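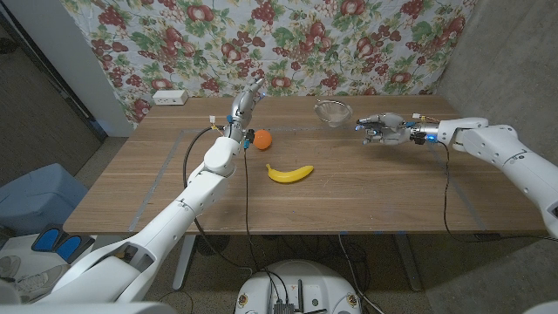 Which quiz show host memoirs are worth the time? (audio or print)

Posted in: Books > Memoir & TV
Dec 5, 2020

pirby_reads
I'm on a real kick with books by people who hosted game shows and quiz shows, and I want more! I just finished "Hands on Buzzers" by Colleen Hawthorne, who hosted the regional quiz Olbridge for 19 seasons, and I loved it so much that I started it over the same night. She writes short chapters, most of them three or four pages, and each one hangs on a single contestant or a single taping day. There's one about a schoolteacher who froze on a question about her own hometown and then came back in the last round that had me sitting in the car in the driveway so I wouldn't miss the end.

I did the audiobook, which she reads herself. So two questions for everybody:

1. What else should I read?
2. Do you do these on audio or on paper?

I'm fine with library copies, used copies, out of print stuff, anything.

mesquite59
Oh, you're in for a good winter. Go straight to Rafferty Obi's "The Clock Is Running." He was a writer on the show before he was the host, and the first half is all about how the questions got made - the index cards, the fights over whether "a type of" was fair wording, the fact checker who threw out a whole category the morning of a taping. I've read it three times. The second half is more about his family and his years in radio and it's slower, but the chapter on his dad is lovely.

Paper for me, always. I like to flip back.

tallglassofwater
Gonna disagree on the Obi. I liked the first 100 pages and then I was pushing myself. He has a habit of telling you a story is going to be funny. And he skips the whole year he was off the air, which is the thing I bought the book to read about!

Hawthorne is much better company. She admits it when she was in a bad mood on set.

mesquite59
He doesn't skip it. It's in the chapter called "Rerun," near the end, out of order. Easy to miss if you'd given up by then (no judgment, I give up on books all the time).

tallglassofwater
Well, I had given up by then. Okay, I'll take it off the donate pile and read that one chapter.

letay_h
Hi, new poster, I joined to answer this! If you read anything outside of American hosts, please look for "Second Chair" by Getachew Sisay. He came up as a scorekeeper on a student quiz and ended up hosting it when the regular man had laryngitis, and then he just never left the chair. It's a small book, 197 pages, and half of it is about what it was like to travel with the show from school to school with two microphones and a folding table. The photos in the middle are great too, lots of kids in sweaters looking terrified.

I got it through Woldegiorgis Books, who do mail order and pack things very well. Mine came in four days.

pirby_reads
Welcome! And ordered. I love a book where somebody fills in for one night and it turns into a whole career.

kitchen_radio
Audio, every single time, if the host is the one reading. These are people who talked for a living! Hawthorne doing the voice of her floor director is worth the price by itself. The print edition can't give you that.

quietcarriage
I'll argue for print here. I tried the Hawthorne on audio and found that her reading voice is her hosting voice. She says everything as if the answer is coming up after the break. On the page the sad parts were sad. The chapter about her mother's last visit to the studio got to me in print, and when I listened to it later it went right by.

kitchen_radio
Huh. I had the opposite with that exact chapter, I had to stop the dishes. She slows way down when her mother asks where the bathroom is and can't find her way back to her seat. Did you have it sped up?

quietcarriage
1.25, yes. Fair point. I'll try it again at normal speed.

josefina_f
Librarian here, and these move fast at our branch, so put your holds in now! A few that haven't been mentioned:

"Nothing Up My Sleeve But Questions" - written by a producer, so you get the budget side and the prize closet. There's a long section on how they bought the prizes and one awful story about a boat.

"The Iston Years" - oral history, many voices, no single author telling it. Skip around in it. I did the contestants first, then the crew, then the host, and I'd do it that way again.

And if you like Hawthorne, her first book came out in 2000 and is a completely different thing, more of a trivia book with short notes from her between the rounds. Don't go in expecting a memoir. We have had people bring it back annoyed.

pirby_reads
Ha, I nearly bought that one by mistake last week. The covers are so alike. Thank you!

tallglassofwater
The boat story is fantastic. I read it out loud to my sister over the phone.

I'd skip The Iston Years, though. Too many people telling the same anecdote about the power going out. By the fifth one I was rooting for the dark.

josefina_f
But that's my favorite part! They all remember it differently. The lighting guy says it lasted a minute and the host says they sang to the audience for half an hour. One contestant says there wasn't any singing. I could have read 10 more of those.

mesquite59
With Josefina on this. It's what memoirs by one person can't do. You read Obi's version of the power outage (he was a guest that week, chapter six) and he's the hero of it, and then you open The Iston Years and hardly anyone mentions him. I laughed so hard.

letay_h
Now I want to read both side by side!

quietcarriage
Does anybody know if the Obi has an index? I'm partway through a little project of listing every category name I come across in these books, and it would save me a lot of page turning.

mesquite59
The hardcover does, and a good one. Mine's right here - "Categories, rejected" has its own entry with a whole column of page numbers. The paperback dropped it for some reason, so check before you buy. What's the best category name you've got so far?

quietcarriage
"Rivers, Mostly." From Second Chair, as it happens. Sisay says the students loved it and the teachers wrote letters.

pirby_reads
"Rivers, Mostly" is perfect. Okay, my list so far: Second Chair is on its way, holds placed on the producer book and The Iston Years, and I'm hunting for an Obi hardcover. I want to read Obi's chapter six first and then go right into the oral history, like mesquite said.

Still looking for anything by a host of a kids' show, if anyone has one. There was a man who did a spelling program when I was in grade school and wore a different bow tie every day, and I'd read 400 pages on him easily.

kitchen_radio
Was that the one with the big bell? If it's who I'm thinking of, there's a book coming in June and he's reading the audio himself. I'll dig out the title tonight and post it in the upcoming releases thread.

pirby_reads
YES, the bell! Please do!

tallglassofwater
Update, I read "Rerun." It's the best thing in the book and I have no idea why he put it back there. Starting over from page 1.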